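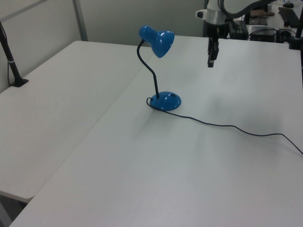
A blue gooseneck desk lamp on a white table.

Reading in the Evening: Notes on a Change of Habit

April 2021

It has been my practice for many years to read for an hour before retiring, and for most of that time I gave no thought to the conditions under which I did so. The overhead fixture in the study was on, the chair was where it had always been, and the book was held at whatever distance seemed comfortable. An examination last winter persuaded me to review these arrangements. My optometrist, Dr. Morelli, found no disease of any kind. He did observe that a reader past 50 requires considerably more light on the page than a student does, and he asked what I was using. I was unable to tell him.

The first change concerned placement. A lamp should stand to the side opposite the writing hand, so that notes in the margin are not made in shadow. I am left-handed, and for 27 years my lamp had stood on the left. Moving it to the right required an extension cord and the relocation of a filing cabinet, and the matter occupied most of an afternoon.

The second concerned the shade. Light that reaches the eye directly is tiring, and the edge of the shade should sit low enough that the bulb cannot be seen from the chair. A flexible neck is of great assistance in this respect. Those with glossy paper to contend with, as in exhibition catalogs, will find that a small turn of the shade removes the glare entirely.

The third was to leave a second, weaker light burning elsewhere in the room. I had long regarded this as wasteful. The contrast between a bright page and a dark wall is nonetheless unpleasant over the length of a chapter, and I have withdrawn my objection.

Under the revised arrangements I have completed Evaristo Morelli's history of the Uvcombe canal (the author is the optometrist's uncle, and I was given little choice in the matter). It runs to 247 pages with a folding map. The chapters on the lock keepers are excellent. The account of the toll dispute is not easy to follow, and readers may wish to consult the appendix first.

Correspondence regarding my earlier entry on bookplates has been received and will be answered in June. Mr. Rizzi is correct that the Sanna plate was printed in two states, and the entry has been amended.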